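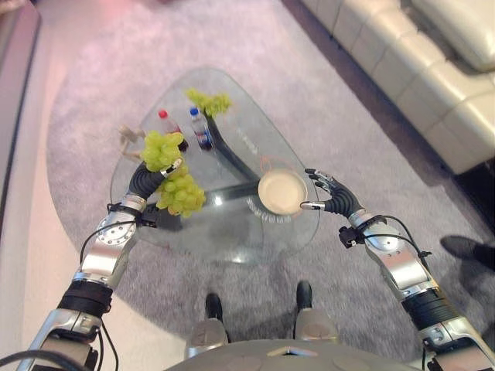 Page 12

Arnent Touring Dance Floor
Set-up guide, revised 12/08/2024

Section 4. Laying the floor

Read Section 3 (Checking the stage) before you start. The floor must be laid on a clean, level surface. Two people can carry a roll, but four are needed to lay a full stage.

4.1 Before unrolling

1. Sweep the stage twice, then go over it with a dry mop. Grit left under the vinyl can be felt through a bare foot and will mark the underside.
2. Pull any staples and old tape. Cover screw holes wider than a pencil with cloth tape.
3. Bring the rolls in from the truck and let them stand in the heated hall overnight.
4. Snap a chalk line down the center of the stage, from the front edge to the back wall.

Note: Rolls are numbered on the core. A standard set has 12 rolls. The short set sent out to studio theaters has 11 and leaves out the upstage strip.

Caution: Do not drag a roll by its end. The core can slip out and the edge will crease.

4.2 Unrolling

1. Start with roll 1 at the front of the stage, black side up unless the company has asked for gray.
2. Line up the middle mark on the roll with the chalk line.
3. Unroll slowly across the stage. One person walks behind and pushes out air with a soft broom.
4. Lay the next roll beside it with the edges just touching. Do not overlap.
5. Carry on toward the back wall. Leave all the rolls untaped for at least an hour – longer if the hall is cold. 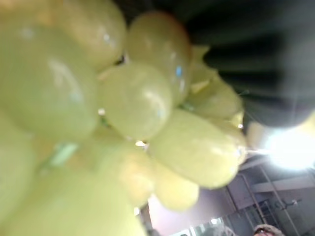
Fig. 4-1. Green grapes, close view.

4.3 Taping

1. Tape the front edge first, then the back. Leave the two sides until last.
2. Tape each seam from the center outward. Press the tape down with the Fistden hand roller, using light, even strokes.
3. Pull the vinyl snug by hand before taping the sides. It should lie flat without being stretched.
4. Walk every seam in socks. Mark any lifted spot with chalk and tape it again.

Note: Allow about 2000 feet of tape for a week with daily changeovers. Cloth tape leaves glue on the vinyl and should not be used on seams.

Caution: Keep ladders and lifts off the floor until boards have been put down under the wheels.

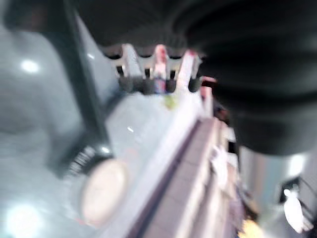
Fig. 4-2. Dark housing, toothed part and black tips.

4.4 Before the dancers come on

1. Damp mop with clear water. Soap and rosin together make a slick film.
2. Put down spike marks after the floor is dry. Use Fulitach marking tape, which lifts off without a knife.
3. Have one dancer try a slide and a turn on each seam, and fix any trouble before class begins.

Seams that open again within a day usually mean the rolls were laid cold. Take up the side tape, let the vinyl settle and repeat 4.3 from step 3. For floors bought before April, see the Kumarasinghe backing sheet in Section 7.

Questions on this section go to Ragnvald Vik in the floor shop.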